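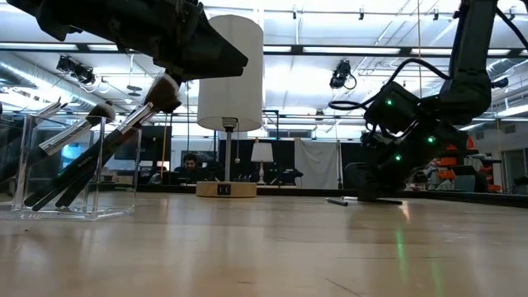
By Jin, Clodier Product Guides

Section 4: Setting up the tabletop

This section covers the Tratarau table lamp, the clear brush holder, and the care of the wooden top. The table must already be standing on its final spot. If it still rocks, go back to Section 3 and level it first.

You will need:
the lamp base and pole
the shade and its retaining ring
one bulb, not included
the brush holder
a soft dry cloth

4.1 Preparing the top

1. Wipe the top with the dry cloth, working along the grain.
2. Check for grit, especially at the back edge. Grit under the lamp base will scratch the finish.
3. If the top was oiled, wait at least 20 hours before you put anything on it.

Note: The top has a smooth finish and shows reflections from ceiling lights. This is normal. Look at it from a low angle to find dust or smears before you go on.

4.2 Assembling the lamp

CAUTION: Do not connect the lamp to power until step 7.

1. Stand the round wooden base on the cloth.
2. Screw the metal pole into the base by hand until it stops. Do not use pliers.
3. Let the pull-chain hang free. If it has wrapped itself around the pole, unwind it now.
4. Fit the bulb. Use a bulb no stronger than 15 watts.
5. Lower the white shade over the bulb and onto the holder. The shade is a straight cylinder, open at the top.
6. Thread on the retaining ring and tighten it with your fingers. Stop when the shade no longer turns.
7. Connect the cord and pull the chain once. The lamp should light. Pull it again to turn the lamp off.

If the lamp does not light, disconnect it, reseat the bulb, and try once more. If it still does not light, see Section 7.

4.3 Placing the lamp

1. Put the lamp toward the back of the table. The shade is wide, and it may reach past the back edge as long as the whole base rests on the wood.
2. Turn the base until the small black panel is on the side where you sit.
3. Run the cord off the back of the table. Leave enough slack to move the lamp to either side.
4. Press down lightly on the base in several places. It should not tip.

CAUTION: Keep paper, cotton pads, and hair products away from the open top of the shade. Do not lay anything across it.

The finished lamp is 19 inches tall. Check this against any shelf above the table. Clearances for shelves and wall cabinets are given in Section 2.

4.4 Setting up the brush holder

1. Peel the protective film from the holder, inside and out. It comes off most easily from a corner.
2. Rinse in lukewarm water and dry with the cloth. Do not use alcohol or glass cleaner on acrylic.
3. Set the holder near one side of the table, within easy reach.
4. Put makeup brushes in with the handles down and the bristles up.

A few brushes will lean and their handles will cross. That does no harm to the brushes. If the holder tips when you pull one out, move the heaviest brush to the opposite corner.

Note: Let washed brushes dry flat before they go back in the holder. Water that runs down into the ferrule loosens the glue.

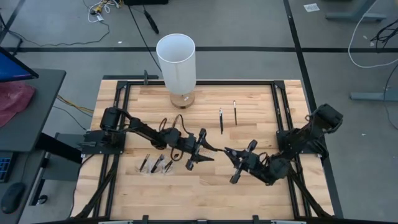 Page last changed: July

4.5 Pens, pencils, and small items

Pens and pencils laid down on the wood should go in a cup or drawer at the end of the day. The Grudemthorpe desk cup fits this table and is sold separately.

1. Collect the pens and cap any that have caps.
2. Keep pens out of the brush holder. Ink on the acrylic is hard to remove and will get onto the brush handles.
3. Lift the lamp by its base when you clean behind it. Do not slide it, and do not lift it by the shade.

If ink gets on the wood, blot it at once with a damp cloth and then dry the spot. For old marks, sand lightly with 300 grit paper along the grain and oil the spot again. Follow the drying time in 4.1.

4.6 About the wood

The top is made from joined strips. Strips differ in color from pale tan to honey brown, and darker reddish-brown pieces are part of the material. They are not accepted as a reason for return. Color will even out somewhat over time where light reaches the table. Move the lamp and the holder now and then during the first months, or you may find lighter spots where they stood.

CAUTION: Do not set hot cups, curling irons, or straighteners directly on the top. Use a heat mat.

Check the joints between the strips each time you oil the top. If you can feel an edge with a fingernail, stop using water on that area and contact Clodier with the order number.

Continue with Section 5, Drawers and Cable Tray.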